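About Weddale

Weddale tests whether robots can do ordinary chores. We started with two people and a borrowed bench, and there are now 19 of us working out of a former paint warehouse on Gilchrist Road. Our customers are appliance makers, aged care providers and small manufacturers who want to know what a machine can do before they pay for one.

The short answer is that some chores are close and most are not. An arm bolted to a bench can be taught to move a plate or pick up a bottle. Cooking tea in a stranger's kitchen is a much harder job, and we tell customers so.

What we test

Our household program is called Tonetetti. It has 60 tasks, starting with clearing a table and going up to loading a dishwasher with mixed crockery. Each task is run 200 times, with the items shifted between runs, and every failure is logged.

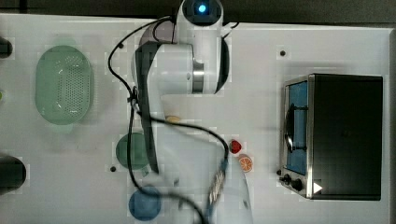
Kitchen bench, Tonetetti program: arm, plates, colander and toaster oven.

Shop-floor work comes under a second program, Dotel, which covers bin picking, packing and machine tending. Parts on a shop floor tend to be the same shape every time, and results there are well ahead of the kitchen.

Grasping takes up most of our hours in either program. Tall items tip, soft fruit bruises, and a grip that suits one will often fail on the other.
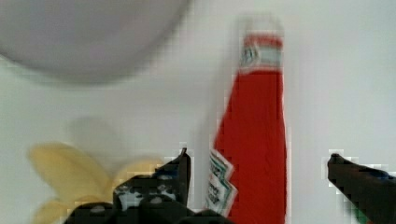 Gripper fingers on either side of a ketchup bottle, with a banana to the left.

How we report

Customers get the full log, including the bad runs. We don't sell robots or take commissions from the firms that do. A summary of household results goes up on this site each July.

Visits to the Gilchrist Road workshop are by appointment. Please use the contact form and tell us which chore you have in mind.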